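Reading time: 4 minutes

Yolotzin Xolalpa had warned me that I would be put to work, and she was as good as her word. Within a few minutes of my arriving at the Cuautle robotics club on 19th February I had been given a mug of tea, a stool with one short leg and a clipboard, and told to write down every pick the arm attempted.

"You can do that and ask questions at the same time," she said. "Everybody here does at least two things at once, and one of them is usually eating."

The club has 13 members this year, most of them in their second year at college, and their project is a sorting and placing task for a student competition in June. The pieces are small orange ones and they start in a tray. The arm has to take them out, one by one, and put them down on the table. Written like that it sounds like something you might finish before lunch, and Yolotzin laughed rather kindly when I told her so.

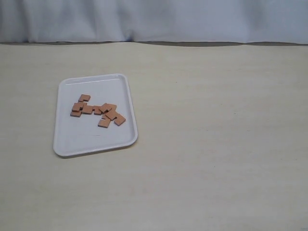
Orange pieces in the tray, ready for a run.

It was Jacinto Cisneros who explained the difficulty to me, with a good deal of waving about. He looks after the part of the program that decides which piece to go for, and he has clearly thought about little else since the autumn.

"If they were laid out in rows, lovely, I'd be at home with my feet up," he said. "But they're in a heap, aren't they? One's leaning on another, one's half underneath, and from above they're all the same colour. So the program sees one big orange thing with a wobbly edge. We spent weeks, and I mean weeks, with it trying to pick up two at once and getting neither."

The cure, or most of it, was patience. The club recorded practice runs with one of the students steering the arm by hand, and the program learns from those. They have 1636 of them now, all kept on a machine that the members call Trendmont, after the bus stop where it was handed over to them in a shopping bag. Jacinto wanted to stop at 800. Oğuzhan Duman, who did much of the steering, tells me that he wanted to stop at 200.

"My thumbs wanted to stop, anyway," Oğuzhan said. "But you do get better at it, that's the funny part. If you look at my early runs I'm stabbing at the things like somebody trying to get the last olive out of a jar. By Christmas I was quite gentle. And then we had to decide what to do with the bad ones, whether you let it learn from olives or not."
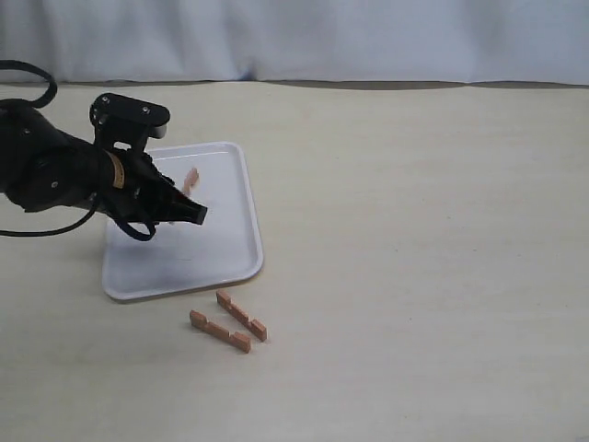
They kept some of the olives in the end, after an argument that seems to have gone on across two evenings and a birthday meal. Yolotzin's view was that a program which has only ever seen tidy picks has no idea what to do when it makes an untidy one. Oğuzhan's view was that he would rather the rest of the club did not keep replaying his mistakes on the big screen. I gather that both of them still hold to what they said.

I asked who had taught them all this, expecting to hear about a lecturer, and was pointed towards Bjarke Steinarsdóttir, who was sitting on the floor with a laptop on her knees. She finished the course two years ago and comes back one evening a week, on the train, to help.

"I teach them very little," she said. "I mostly ask whether they have saved it. When I was a member we lost a whole term's runs, and I still feel a bit ill when I think of it, so now I ask about saving, and I ask about cables."
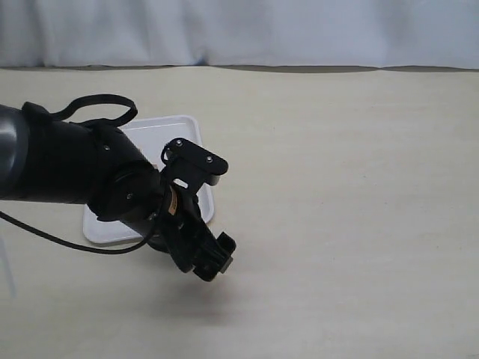

Bjarke's feelings about cables deserve a paragraph to themselves. She told me that more of her own student evenings were lost to a snagged lead than to any fault in a program, and she makes every new member move the arm slowly through its whole reach before anything else is switched on. The thin black one that sags below the tray and climbs back up over its rim to the wrist is the one she watches most closely. "Too short and it pulls, too long and it goes fishing in the tray," she said. "They've got it nearly right. I would like it a little shorter, but I've been told I say that every week."

There are two programs, as it happens, and the members are fond of both. The older is called Vaver, and it is slow and careful. The newer one, Clirkarby, was named by a vote I could not get anybody to explain to me. It moves a good deal faster, and Jacinto would like to take it to the competition. Oğuzhan would sooner take Vaver.

"With Vaver I can drink my tea while it's running," he said. "With Clirkarby I stand next to the stop button."

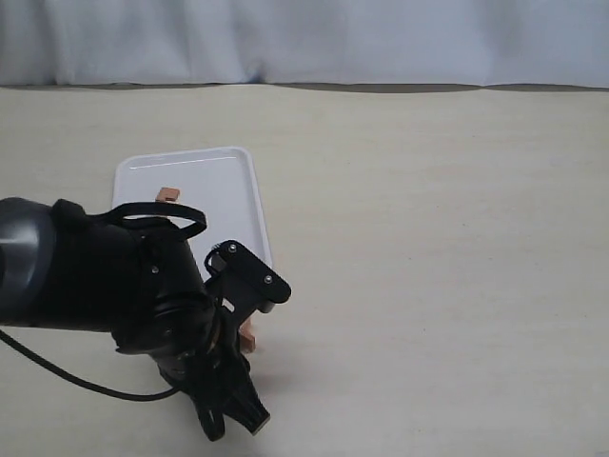

The gripper at the edge of the tray, with another piece still to come.

They will choose after the spring holiday, Yolotzin told me, once each program has been given the same number of tries. She took my clipboard back at this point and went down it with a pencil, frowning, and asked me what I had meant by "nearly". I said I had meant that it was nearly a pick. She said that there was a column for yes and a column for no, and would I mind very much staying for another set?

I stayed for two. Jacinto found me a better stool.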